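Cleaning and Laundry > Floors and Tile
Thread: Glossy white tile and a brush holder that leaves a ring

daryna_k
Original poster
We took over a big open floor in an older building in February. Brick wall, exposed ceiling, and large glossy white tiles across the floor. I like the tiles but they show everything. Walk over them once in sneakers and you can see where you went when the lights are on.

My main problem is around the toilet brush holder. It's one of those with a square base, and wherever it stands for a few days there is a dull square left on the tile. I have been wiping it with a damp cloth and dish soap. The mark gets lighter but comes back as a haze when the floor dries.

Questions are what to use on the haze, and whether there is a better way to keep a brush so this doesn't happen.

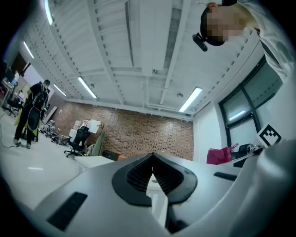 The building manager told us not to use anything acidic because of the grout, so vinegar is out unless someone can convince me he's wrong. I have a bottle of Brallow floor cleaner from the last place, but the label only talks about vinyl.

muireann.c
Your haze is soap. Dish soap on a gloss tile dries to a film and the next wipe moves it around. Rinse the area twice with plain warm water, change the water in between, and dry it with a clean towel. Do that before you buy anything.

grout_and_about
Agree with the rinse, disagree with the building manager. A splash of vinegar in a bucket of water is not going to eat your grout. I've mopped with it for 9 years.

muireann.c
It depends on the grout. Unsealed cement grout does wear with acid, slowly. You may have sealed grout or epoxy and never noticed. Someone who rents should do what the manager says.

grout_and_about
Fair on the renting part. I still think people worry about it too much.

Intan T.
I clean offices and have two buildings with this type of tile. What works for me:

Sweep or dust mop first. Grit is what scratches the gloss.
Neutral floor cleaner, half of what the bottle says.
Rinse with clean water.
Dry right away with microfiber, flat, no scrubbing in circles.

For the square under the holder, lift it every time you clean and dry the underside too. Water sits under a flat base and can't go anywhere. You can also stick small clear bumpers under the corners, the kind for cabinet doors. Four of them and the base is off the floor.

daryna_k
Original poster
Thanks, I did the double rinse last night and most of the haze is gone. There's still a faint outline if I get down on the floor and look across it. The holder is the sage green kind with a long curved handle that has an oval opening at the end. I thought about hanging the brush by that and getting rid of the base.
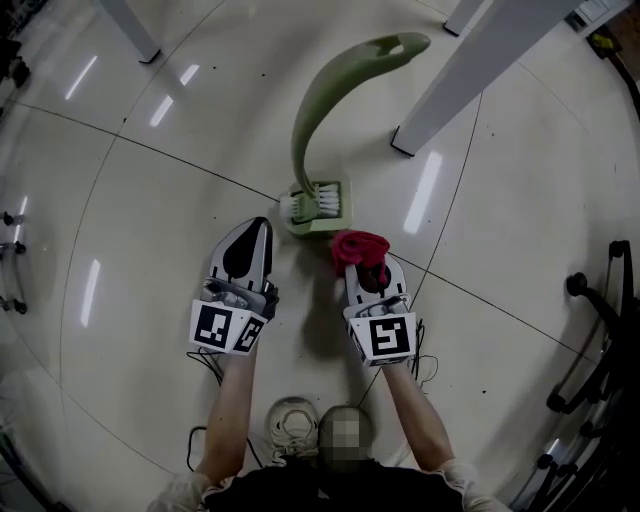
Does anyone do that? My concern is drips. A hook would have to go on the brick or on the plain wall next to it, and I don't want a streak down either one.

Intan T.
Don't hang it. It will drip. After using the brush, close the seat on the handle so the brush hangs over the bowl, leave it 10 minutes, then put it back in the holder. That solves most of the water in the base.

margarida_b
I hang mine, over a small tray. It's fine. The tray needs a rinse once a week, but so does a holder.

Intan T.
Then you have a tray on the floor in place of a base on the floor. Same ring.

margarida_b
Mine is on a shelf.

TileGuy_Ron
Check the underside of the base for a mold line or a rough edge. I had a Forora holder that left gray marks and it was the plastic rubbing, not water. A white melamine sponge took the marks off but go easy, it's a mild abrasive and it can dull a polished surface. Try a corner first.

daryna_k
Original poster
Turned it over and there is a slight ridge on one side. I'll put the bumpers on. I'm going to skip the melamine for now.

Next question is cloths. I've been using whatever is clean. Is it worth having a separate color for the bathroom things? We've got a bunch of reddish and pink ones. 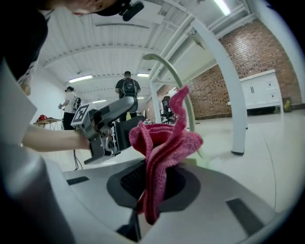

Photo: daryna_k

I was going to make those the bathroom ones and get blue for the desks and windows.

muireann.c
Yes. Red or pink for toilets and everything around them, and they don't go anywhere else. Wash them apart from the others and no fabric softener, it coats the fibers and you get your haze back.

aoife_nb
Wash new ones by themselves the first time. I had a cheap red set bleed onto over 100 dollars' worth of white towels. I use the Skillow ones now and the color has stayed put, but I still wash them separately.

grout_and_about
Paper towels for the toilet, cloths for the rest. Washing toilet cloths in the same machine as my shirts is not something I want to do.

muireann.c
Hot wash takes care of that.

grout_and_about
I know what a hot wash does. I still don't want to.

daryna_k
Original poster
I'll go with cloths. Bumpers are on order. Will check under the base in a couple of weeks and post whether the outline is any fainter.

margarida_b
If it isn't, try a paste of baking soda and water, left on for 3 or 4 minutes and rinsed well. It got a similar mark off my bathroom floor.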